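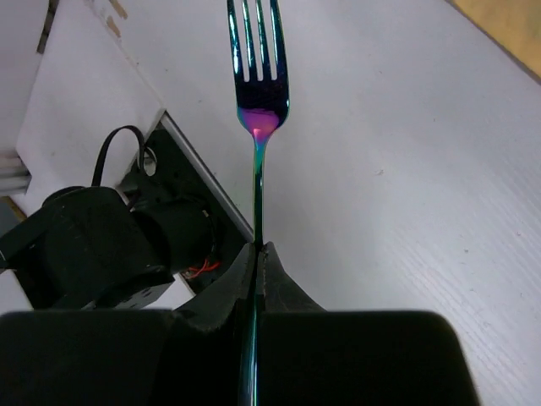

Brinunent Shared Workshop
Two-arm build group – minutes of meeting 39

Present: six members, quorum met. Apologies: two, received by message.
Minutes of meeting 38 accepted with one correction. Under item 4, "left shoulder" should read "left elbow".

1. Matters arising

1.1 Spare power supply. Arrived and bench tested. Stored on the shelf under the drill press, labelled. The old unit stays in service until it gives a fault.

1.2 Bench allocation. The Brinunent general meeting has confirmed the corner bench for the build until the end of the year. The bench is to be left so that the adjoining vice can be used. Clamps are not to be parked on the vice.

1.3 Naming. Controller software continues as Salilel. The task scripts, which were sharing the same name and causing confusion in the fault log, will be moved to their own folder and called Aritberg. Existing log entries will not be renamed.

2. Mechanical

2.1 Rail. Both bases were taken off the rail, cleaned and refitted. The right base had a slight rock under sideways load, traced to one fastener that had bottomed out before clamping. A washer was added. The rock is no longer measurable with the workshop's dial gauge, but the gauge itself is due for checking.

2.2 Gripper fingers. Thin handles remain the hardest case. With the jaws nearly closed, the flat tips meet first and the pads further down are still apart, so a fork is held mostly by the tips. Held upright, it tends to rotate when the wrist accelerates. Two proposals were tabled:

a) a shallow groove down the inside of each fingertip;
b) thin rubber sheet on the tips, trimmed flush.

Proposal (b) was preferred as it can be reversed in a few minutes. Proposal (a) is held over until a spare pair of fingers has been made. One member asked that any rubber used be a dull colour – glossy sheet will put a highlight right in the middle of the wrist view.

2.3 Cable routing. The outer loops on both arms are to be left long for now. Shortening was discussed and rejected after the June failure, when a connector pulled out at full reach. A tie point further up the forearm may be tried on one side only, so that there is something to compare against.

2.4 Wiring in the rail cutout. Agreed that the loose leads are untidy and that they will be sleeved before the next open evening. Power is to be off at the wall for this work, and tested as off. 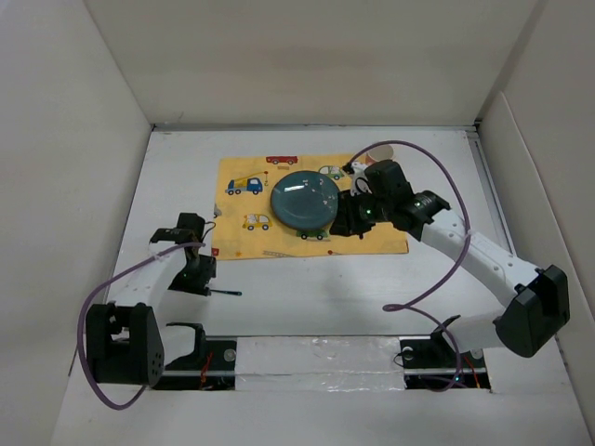

3. Workspace and lighting

3.1 Walls. The white walls give an even background and will stay. A suggestion to paint the rear wall grey was not supported.

3.2 Mat. The yellow mat with the vehicle print was questioned as being too busy. The group discussed this at some length. The case for a plain mat is that segmentation is easier. The case for the print is that a kitchen table at home is never plain, and that the Salilel edge finder should be made to cope with it now while the task is simple. Kept by four votes to two. A plain mat will be used for calibration only.

3.3 Reflections. The glazed dish returns a bright highlight to the fixed camera and a smaller one to the wrist camera. Diffuser film over the lamp is to be tried. If the film costs too much light, exposure will be raised before another lamp is bought.

3.4 Mat position. The mat creeps when a gripper drags on it. Double-sided tape was ruled out because of residue on the floor panel. A member will bring non-slip drawer liner.

4. Software

4.1 Speed limit. Salilel currently caps tool speed at 200 mm/s in both automatic and manual modes. The cap stays for automatic. In manual it may be set lower but not higher.

4.2 Gripper current. The threshold for "object held" was set by trial on the dish rim, where it works, and is too high for cutlery. Aritberg scripts will carry a threshold for each object in place of the single global value. The starting value for the fork is 64 in controller units. It is a guess and should be logged as one.

4.3 Wrist view. The fingertips take up a large share of the lower image. A fixed mask was added last month and is now wrong for the open position, as it was drawn with the jaws closed. The mask needs to follow jaw angle. Until then the mask is switched off.

4.4 Approach to thin objects on cloth. Sticks lying across a wrinkle are found reliably by the edge finder only when they are clearly darker than the cloth. Printed lines, in particular the ladder and the wheels, produce false edges. A minimum length test will be added first, as the cheapest thing to try. Depth sensing is outside the present scope.

4.5 Both arms moving together. Not permitted until the exclusion zone over the middle of the mat has been tested. The idle arm is parked folded back on its own side before the other one reaches in.
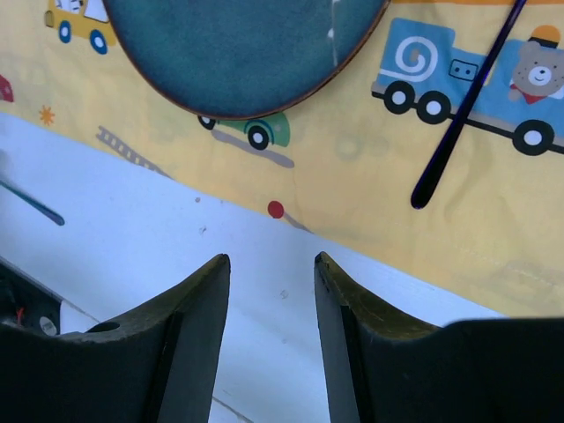

5. Budget

5.1 Balance stands at $707 after the power supply. No outstanding invoices.

5.2 Approved: rubber sheet, cable sleeving, diffuser film. To be bought from Soler along with the workshop's regular order, to save on freight.

5.3 Not approved: second fixed camera. May be brought back once item 4.3 is closed.

6. Actions

– Rubber tips on right gripper first, left gripper unchanged. Mechanical.
– Sleeve leads in rail cutout. Electrical.
– Split Aritberg scripts out of the Salilel folder, check start-up paths. Software.
– Thresholds by object, with fork, dish and stick entries. Software.
– Drawer liner under mat. Mechanical.
– Check dial gauge against the block set. Whoever is next in the metal room.

7. Other business

The emergency stop was found behind a stack of offcuts. It is to be fixed to the front edge of the bench, and no session is to start until that is done.

Next meeting at the usual time, at the corner bench. Meeting closed 8.50 pm.

Last updated: 2020-09-07
Contact the build group through the Brinunent front desk | © Brinunent Shared Workshop | Back to top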